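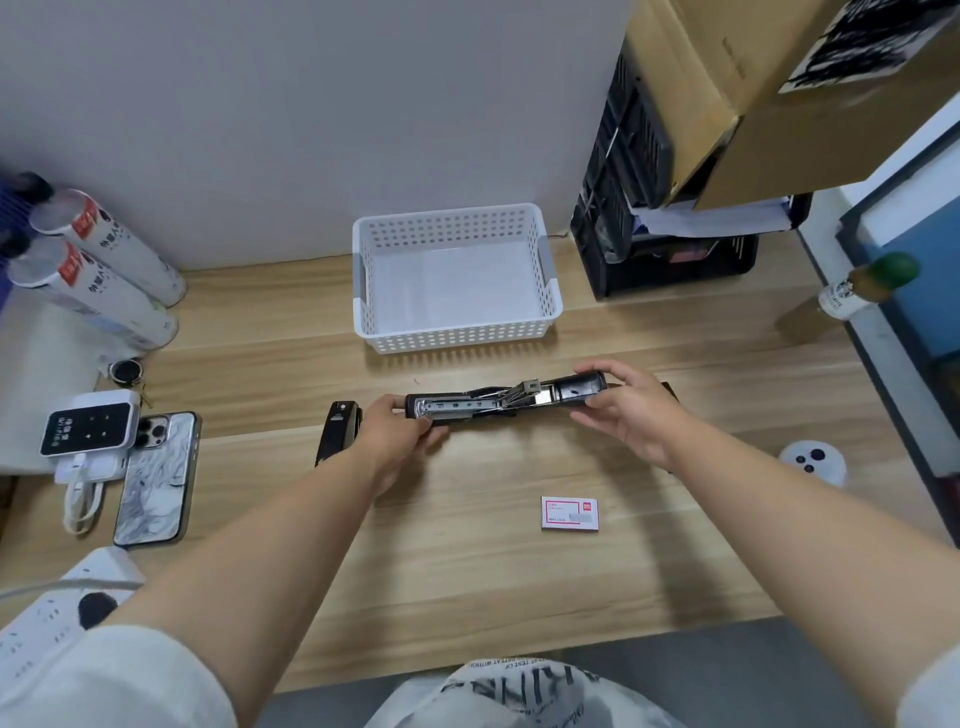

About Plendale Letter School

Hi, I'm Chiharu Sakamoto, and I run a small school in Plendale where grown-ups come to learn how to write by hand again. Some of them want fancy wedding-envelope lettering. Most of them just want to be able to read their own grocery list, and I love those students the most (don't tell the wedding people).

How we got going

I used to work in the billing office of a furniture company, and the only thing anyone there ever complimented me on was my handwriting. People would bring me their birthday cards to sign for them! One winter a coworker asked if I could teach her mother, who had stopped writing letters after she hurt her wrist. We met at my kitchen table on and off until spring. Then her mother brought a neighbor, and the neighbor brought her sister, and my kitchen table is not that big.

So I rented two rooms over the old shoe repair on Sakamoto Street. Yes, Sakamoto Street. No relation, I promise, though I've given up telling the mail carrier that.

What we teach

Everyday Hand is our main class and the one I'd point you to if you're not sure. It runs six weeks, one evening a week, and we start with how you sit and how you hold the pen before we write a single letter. That part drives people crazy. Stick with it, though - most sore hands I see come from squeezing the pen like it's trying to get away.

Cursive From Scratch is for folks who never learned it at all, and that's a bigger group every year. We've had a few teenagers join so they could read their grandparents' letters, and their parents usually end up signing up for the next round.

Brush and Ink is taught by Toshio Uchida, who learned from his aunt and has been at it since he was seven. His class is quiet. I mean really quiet, you can hear the radiator. He doesn't talk much while you work, but he'll stand next to you and slowly move your elbow out an inch, and suddenly the stroke comes out right. He also makes the tea, so be nice to him.

Letters Out Loud is more of a club than a class. We get together, write one real letter to one real person, and put it in the mailbox on the corner on our way home. The club sent 998 letters last year, and I still wish somebody had stayed late and done two more.

The workbooks

I write our workbooks myself and we put them together here. The first one was called Udemero, a word my niece made up when she was little for any kind of curly line, and the name stuck to the whole series. Udemero One is plain round letters. Udemero Two is joining them up. There's a third one coming that's all numbers and addresses, and I've been fussing over the sevens for months.

Every book has about 300 practice lines in it. You don't have to fill them all. You do have to fill the first page slowly, and I will check.

If you're left-handed, ask for the left-handed version. It opens from the other side and the sample letters sit where your hand won't cover them up. Toshio is left-handed and tested every page of it, and he had opinions.

Paper and pens

We aren't picky. Bring a pen you like. If you don't have one you like, we keep a tray of them for trying out, and you can buy the one you fall for at what we paid for it. For paper we use Ristetti, a smooth cream-colored sheet that doesn't let ink bleed through. A pack of 500 lasts most students well past the end of the course.

Please don't run out and spend a lot of money on a fountain pen before your first night! I've seen it so many times, and it ends up in a drawer.

Who comes here

Nurses, a retired bus driver, two brothers who hadn't written to each other in years and now do it from across the same table. People learning English who want to practice the letters along with the words. We keep classes at eight people so I can get around to everybody, and there's an elevator at the back of the building if the stairs are a problem.

Coming to see us

The door is the green one next to the shoe repair window. Ring the upper bell - the lower one goes to the shop and they'll only send you back up to me. You're welcome to sit in on any Everyday Hand class for free before you sign up. New classes start after the August break, and you can call or drop a note through the slot to hold a seat. Handwritten notes get answered first.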